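Chapter 4
The Desk and What Collects on It

Every desk begins as a flat surface with good intentions. By Monday afternoon it has become a shelf with a chair behind it. The office at Pledport kept a log for a year and recorded 3919 objects set down "just for now." 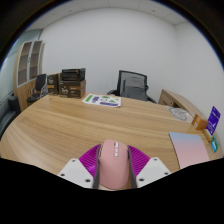 Sorting starts with a dull question: does this get used sitting down? A mouse does. Boxes rarely do, though people grow fond of them. In this chapter we follow one desk through 12 working days and meet the Eichhorn rule for loose paper.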